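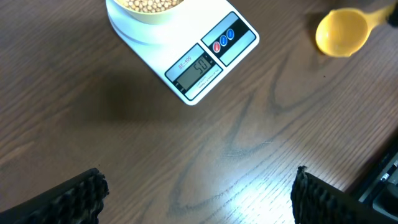 A yellow bowl of beans on the kitchen scale, with a measuring scoop standing by.

How I learned to love weighing my beans

By Bożena Wysocka
Sep 24, 2022

14 comments | 300 shares

I grew up in a house where dried beans were measured by the fistful. One for each person and one for the pot, my grandmother used to say, and as her hands were enormous we ate leftovers until the weekend. I carried on that way for years (with much smaller hands), and my stews were either soup or cement.

Then in May I moved into a flat above the old bakery in Solheim, with a kitchen you could cross in two steps, and something had to change. There was no room for a pan of leftovers! So I bought a plain white digital scale, the flat sort with a round platform and a little grey screen, and I've become a dreadful bore about it.

My rule now is 100 grams of dried beans for a hungry adult. That's it. It looks mean in the bowl, and every single time I'm tempted to throw in another handful, but they swell up so much overnight that I've learnt to leave them alone. The bowl goes on first, then I press the button to take it back to nought, then in go the beans. I forgot that middle bit for a fortnight and couldn't work out why we were all so hungry.

I do still keep scoops -- they live in the jars and they're lovely for getting things out without spilling half of it on the table. But a scoop of small round beans and a scoop of big flat ones are very different amounts, and my lentil jar has caught me out more than once.

The woman on the dry goods stall at Gernau market sells hers from sacks, and I come home with up to 2,000 grams at a time, which my shoulder regrets on the hill. I tip the lot into jars and write the month on the lid. Old beans take forever to soften, and I've sat up past midnight waiting for a batch that never did.

If you're buying a scale, get one with a flat top you can wipe, and use a light bowl. Mine used to be a great stoneware thing from my aunt. It holds fruit now.

Tonight it's beans with tomatoes and far too much garlic. They've been in water since breakfast.

Related
The bread shelf at Zilmont
A weekend of pickling in Skekel
Jars, lids and where to keep them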